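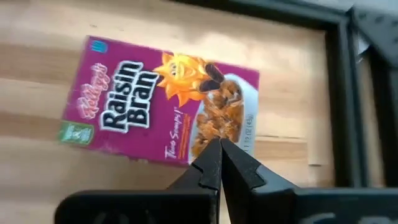
Tavares
Integrações e catálogo, Rustberg

Importar um catálogo de produtos para a loja online por ficheiro CSV

Este guia descreve a importação de produtos para uma loja Rustberg a partir de um ficheiro CSV, incluindo variantes, stock e redirecionamentos. Aplica-se a lojas com o módulo Zaltik ativo. Quem utiliza a sincronização direta com o ERP deve desligá-la antes de começar e voltar a ligá-la no fim.

Antes de começar

É necessário um utilizador com permissão de escrita no catálogo. Exporte o catálogo atual em Produtos > Exportar > Completo e guarde o ficheiro fora da loja. A exportação serve de cópia de segurança e também de modelo, pois já traz os cabeçalhos na ordem correta.

Formato do ficheiro

Codificação UTF-8 sem BOM. Separador ponto e vírgula. Casas decimais com ponto, sem símbolo de moeda. Campos de texto que contenham ponto e vírgula ou quebras de linha têm de estar entre aspas duplas.

Colunas obrigatórias: sku, nome, preco, iva, estado. As restantes podem ficar vazias ou ser eliminadas. Uma coluna presente mas vazia apaga o valor existente na loja; uma coluna ausente deixa-o como está.

O sku aceita até 44 caracteres, sem espaços. Os códigos EAN devem ser formatados como texto na folha de cálculo, caso contrário são gravados em notação científica e perdem os últimos dígitos.

Passo 1: Preparar as variantes

Cada variante ocupa uma linha própria. Preencha a coluna sku_pai com o sku do produto principal e a coluna atributos com pares no formato peso=500g|sabor=natural. O produto principal tem de aparecer no ficheiro antes das variantes.

Passo 2: Validar

Em Produtos > Importar, carregue o ficheiro e escolha Apenas validar. O relatório indica a linha, a coluna e o código do erro. Os mais frequentes:

E146: categoria inexistente. Crie a categoria ou corrija o caminho, com os níveis separados por >.
E151: sku duplicado no mesmo ficheiro.
E160: taxa de IVA não configurada para o país da loja.

Passo 3: Importar

Com o relatório sem erros, selecione Importar e atualizar. Ficheiros com mais de 1293 linhas são divididos em lotes e processados em segundo plano. Não altere preços no painel durante o processamento: prevalece o último valor gravado.

No nosso ambiente de testes, um catálogo de 3574 linhas sem imagens ficou concluído antes da recolha noturna de stock. Com imagens, convém lançar a importação ao fim do dia.

Passo 4: Imagens

A coluna imagens recebe endereços completos em https, separados por barra vertical. O primeiro endereço é a imagem principal. Endereços com redirecionamento são ignorados e ficam listados no registo.

Passo 5: Redirecionamentos e cache

Se o campo url tiver mudado, abra SEO > Redirecionamentos e confirme que existe uma regra 301 para cada endereço antigo. Depois limpe a cache em Sistema > Cache > Catálogo e reconstrua o índice de pesquisa.

Reverter

Importe a cópia de segurança com a opção Substituir. Os produtos criados entretanto passam ao estado inativo e podem ser eliminados manualmente. As encomendas já registadas não são afetadas.

Lojas ligadas ao Workness: o mapeamento de armazéns tem de ser confirmado em Integrações > Armazéns antes de reativar a sincronização.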